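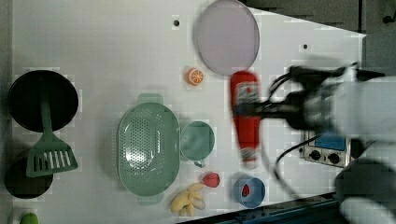

Words by H. Setiawan

Last updated: Friday

The lab manager at Wado has a spreadsheet she loves a bit too much, and on it the robot arm is the easy line. "Everyone budgets for the arm," she says, grinning. "Then they remember it needs something to pick up!"

Her props list has a green colander, a banana bunch, a strawberry, a mug, a squeeze bottle. The lot came to 400 dollars, out of a first-year extras budget of 935. Grippers were the bigger argument. She ordered 2 from Flovico and wishes she'd gone for a third, given that spare fingers took nearly 18 days to arrive.

"Buy your spares the same day you buy the gripper," she says. "And price the cables properly. You want more length than you think, and you want somewhere to put it."

What would she do differently? She'd choose the table first (hers came from Ralton, and she's very fond of it) and only then measure the reach. She'd also save some money for swapping the objects around, a favourite part of the job. "You change the colour of one cup and it's a whole new week of work. I love that."

Next on the list is a second bench, and she's already got a tab open for it.

Recent items
Choosing a gripper on a small budget
Second-hand arms: what to ask
Flovico spares, compared
Planning bench space for April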